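Home Threads Replies Media About

Rajkumari Malhotra
August, 9:40 pm

1/ Okay so I finally dealt with the button situation. If you've been here a while you know the button situation. If you haven't: I sew, my grandmother sewed, and between us we have kept every button that ever fell off anything.

2/ They were living in cookie tins. Five cookie tins, plus a mug, plus one very tired zippered pouch from Kurkodance that used to hold a travel sewing kit. Finding two that matched meant dumping everything on the bed and missing dinner.

3/ Sarita Shukla (hi Sarita!) has been telling me for years to get one of those parts organizers with the little clear drawers, the kind people keep screws in. I kept saying no because I wanted something pretty. Then I saw how YELLOW they come and changed my mind in the store.
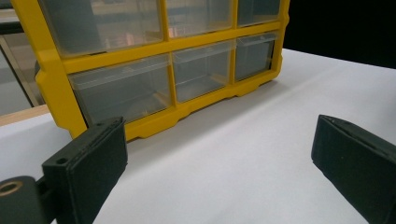

4/ First big question was how to sort. I went in thinking color, obviously. Everybody does color. It looks so nice in other people's sewing rooms!

5/ But I did a trial run on the bedspread and color fell apart fast. Is a brownish gray shell button brown or gray? What about the ones with a gold rim? I had a pile called "sort of beige" that was bigger than all the other piles put together.

6/ So I asked the group chat. Lalit Kaushik said size, then number of holes. Shakuntala said sort by what you'd sew them on - shirts, coats, kids' stuff, pillows. I argued with both of them for an hour and then went with Shakuntala's way, mostly.

7/ The plan right now: shirt buttons get the top row, as I grab those constantly. Coat buttons lower down. Snaps and hooks get their own drawers. Anything with a shank goes together no matter what, those things roll everywhere.

8/ Side note, I counted. I wasn't going to, but then I was 50 in and couldn't stop. 643 buttons in the first tin. Just the first tin! I'd have guessed 600 for the whole lot. I'm not counting the rest, I don't want to know.

9/ Things I like so far: clear drawers, so I don't have to label every single one (I'll label some). It stands up, so it takes way less table than the tins did. And I can take a whole drawer over to the machine with me and put it back after.
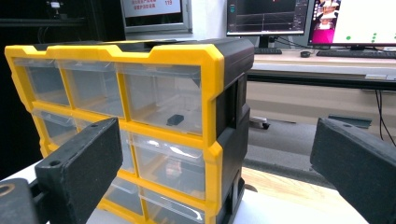
Yellow in front, black on the side, clear drawers in between.

10/ Someone asked about labels. I have a roll of the Pulel paper ones and I don't love them, the corners lift if you touch them a lot. Might just do a dab of nail polish on the lip of each drawer and keep a key taped inside the closet door. Has anyone tried that? Does it chip?

11/ Also deciding what to do about thread. My spools are the fat ones and I haven't measured, but I have a feeling they're too tall for drawers like these. Bobbins, though. Bobbins would be perfect. I may give them a whole row and squeeze the snaps in with the hooks.

12/ Bohumila Michalík replied to my last thread saying she lines each drawer with a scrap of felt so the buttons don't rattle when you pull it out. I have SO much felt. Cutting little rectangles tomorrow with the TV on.

13/ The one thing I'm keeping out is my grandmother's glass set, the green ones off her good coat. They've always been in a Halás candy box and that's where they're staying. It would feel wrong to put them in with the pajama buttons.

14/ If you have a system for sets where one is missing, please tell me. I have a lot of threes that should be fours. Do you keep them? Sew them on as decoration? Sarita says give them to the school for crafts and I'm thinking about it.

15/ Going to bed. Tins two through five are on the floor by the closet and I'll get to them this week - send snacks.

More from this thread's author
Hemming curtains without taking them down (mostly)
My Kaliment scissors after a year of fabric only
What's in the mending basket, August
Zipper rescue: the gray backpack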